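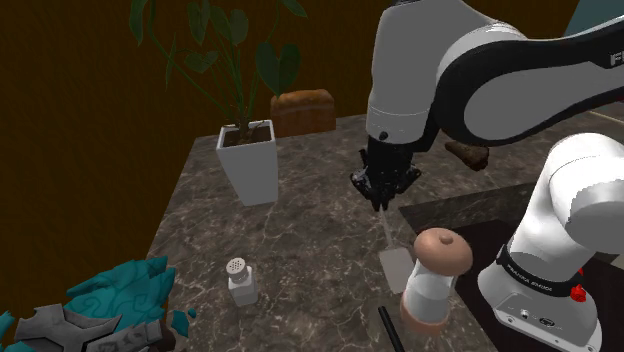

6th July

Ants again. I came down before breakfast and there was a line of them along the baseboard behind the trash can, up the side of the cabinet and in under the door where we keep the sugar and the honey. They are the small brown kind, same as in February, when I thought the cold would have kept them out.

Took everything off the bottom shelf. The honey jar had a ring under it, which explains a good deal. Two bags of flour were fine. The brown sugar was not, and I threw it out along with an open box of raisins. Wiped the shelf with hot water and dish soap, then again with vinegar, and left the cabinet door open to dry.

Followed the line back the other way before I washed the floor. I have learned that much. In February I mopped first and then had no idea where they were getting in. They go along the baseboard, behind the radiator pipe, and out through a gap where the pipe meets the wall. I could fit the end of a pencil in it. Outside, the trail picks up again by the downspout and goes under the second paving slab.

Huw Watkins came by late in the morning to return the ladder and looked at it with me. He says not to spray. He sprayed at his place last summer and they split up and came back in three rooms. He uses bait and leaves it alone. I told him I had half a bottle of peppermint oil from last time and he said it made his hallway smell like toothpaste and the ants walked around it. That was my experience too, though I did not say so, as I was the one who told him to buy it.

Mixed the bait after lunch. Sugar, warm water and a little borax, stirred until it cleared, then soaked into cotton balls. I put them in jar lids, one by the pipe, one behind the trash can and two outside by the slab with a flowerpot turned over them. The cat is shut out of the kitchen until this is done. She has been sitting at the door complaining.

First ants on the lid in 5 minutes. After 30 minutes there was a solid ring of them around the cotton. It is hard to stand there and let them eat, but they have to carry it back, so I went and did the bills.

The hardware store closed early, so no caulk for the pipe. I have stuffed the gap with a bit of steel wool for now and will do it properly when the trail dries up. Sealing it today would only send them looking for another way in. Need also to cut back the ivy where it touches the sill, and move the compost bucket, which has been sitting against the back wall since spring.

It got up to 90 this afternoon and was still 80 when I went out to check the lids after supper. The outside ones needed topping up. Fewer on the baseboard than this morning, I think, but it was getting dark and I did not have my glasses.

Put the rice, oats and new sugar into jars with proper lids. Wrote the date on a piece of tape on the bait bottle and put it on the high shelf in the garage. Ivy tomorrow if it is cooler.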